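Forum > Kitchen and Table > Storage
Last updated in February

Do perforated plastic baskets really keep fruit and veg any longer?

Posted by Stefaniia Ostapchuk

I keep reading that you should throw out your fruit bowl and put everything in a basket with holes, so the air gets round. The shop near me wants 30 for the Wanditz one, and as far as I can tell it is a plastic basket. I had a cheap one years ago and the onions at the bottom sprouted just as fast as they did in the paper bag.

My kitchen faces south and I'd be standing it on a cloth on the table. Is there anything in this, or is it the same tub with less plastic in it?
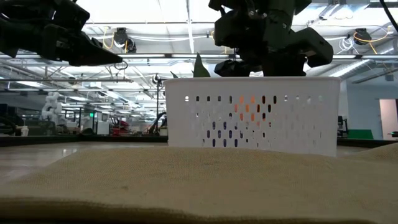 4 min read · 724 words with replies

The white one with the small oval holes is the sort I mean. You can make out the orange and the dark purple through the side, so I accept the holes go right through. What I doubt is that much air moves once the thing is full. And if you put something leafy in, does it stand up over the rim or just get squashed?

Jarko

Holes help a bit with damp and do nothing about heat. If your table gets the afternoon sun, fruit will go over in a basket, a bowl or a silver chalice. Move it out of the sun first and see if you still want to spend the money.

The bit people skip is the bottom. Holes in the sides are fine, but if the base is flat on a thick cloth then whatever is lowest sits in its own damp. I put mine on a cooling rack — ugly, but the potatoes last. Keep onions away from potatoes too. I wouldn't pay 30 for any of them.

Verschueren

Had one since 2211 was my door number, so a long time. Never had a problem. Easy to rinse.

Imach

Rinsing is the only good argument I've heard for them. A rough cloth underneath holds crumbs and skins, so shake it out when you wash the basket. As for leafy stuff, stand it at one side and don't pile things against it. It'll still wilt by teatime unless it goes in the fridge.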